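How to Make Soft Honey Caramels at Home (and Wrap Them So They Stay That Way)

I have a sweet tooth that my dentist knows by name, and of everything I make at home, caramels are what people ask for again and again. I put them off for years because boiling sugar scared me. If it scares you too, pour yourself a cup of something and read all the way through before you turn on the stove. That one habit has saved me more batches than any fancy pot ever did.

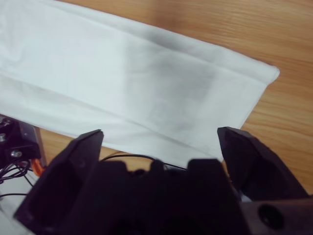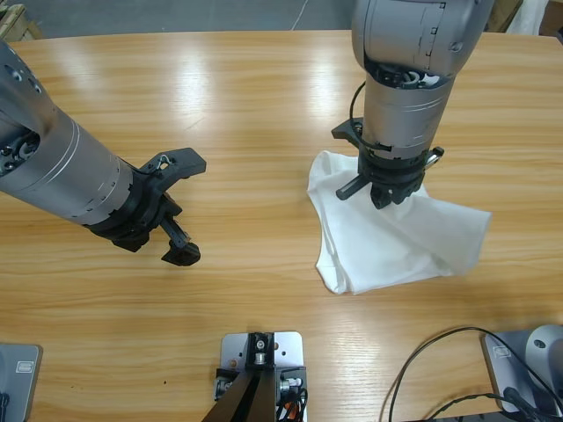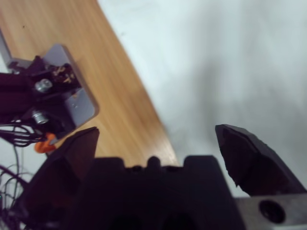

The recipe started with my neighbor Solveig Rønning, who wrote it out for me on the back of an envelope one June and left off half the instructions, because she has made it so many times she can't imagine anyone needing them. I've filled in the gaps below, mostly by getting things wrong first.

What you'll need

2 cups sugar
1 cup heavy cream
1/2 cup honey
1/4 cup light corn syrup
4 tablespoons butter, cut into chunks, plus a little for the pan
1 teaspoon vanilla
1/2 teaspoon salt, plus some flaky salt for the top if you like it (I do!)

You'll also want a heavy pot that holds at least four quarts. I know that sounds enormous for such a modest amount of stuff, but the cream makes everything climb up the sides in a hurry, and scrubbing burnt caramel off a burner is a miserable way to spend an evening. A candy thermometer is a must. Mine reads a touch high, so I test it in boiling water now and then and adjust.

Get the pan ready first

Butter an eight-inch square pan and line it with parchment, leaving a good flap hanging over two sides so you can lift the whole slab out later. Do this before anything goes on the heat. Once the caramel is ready it is ready, and it will not wait while you hunt for scissors.

Cook the sugar

Warm the cream and butter together in a small pan until the butter melts, then set it aside. In your big pot, stir together the sugar, honey and corn syrup over medium heat until the sugar is all dissolved. Brush down the sides with a damp pastry brush, and after that put the spoon away and leave it alone. Stirring at this stage is how you end up with grainy candy.

Let it bubble until it turns a nice amber. Honey darkens sooner than plain sugar does, so trust your nose as well as your eyes. It should smell toasty and never sharp. If it smells sharp, I'm sorry to say you'll have to start over.

Add the cream

Take the pot off the heat and pour in the warm cream a little at a time, standing back as you go. It will hiss and puff up and carry on. Once it calms down, put it back over medium-low, clip on the thermometer, and stir gently now and then until it reaches 245 degrees. Take it to 248 if you like a firmer chew, or if your kitchen runs hot in summer.

No thermometer you can trust? Drop a little off the spoon into a glass of cold water. You want a ball that holds its shape but still gives when you squeeze it.

Stir in the vanilla and salt, and pour it into the pan. Please don't scrape the pot! The bits stuck to the bottom have cooked longer and can make hard little streaks. (I let the pot cool completely and eat those with a spoon, standing up.)

Let it set, then cut

Leave the pan at room temperature overnight if you have the patience, or for four hours at the very least. If I make a batch on Friday after supper, it's ready to cut with my Saturday coffee. Sprinkle the flaky salt after the first ten minutes or so, when it will stick without sinking.

Lift the slab out by the flaps and cut it with a big buttered knife, pressing straight down. Sawing just drags it out of shape.

Wrapping

Wrap each one right away in a square of waxed paper and twist the ends. Unwrapped caramels soak up moisture from the air and get sticky, and they find each other in the tin and become one large caramel. They keep two weeks in the cupboard, though I have to take that on faith in my house.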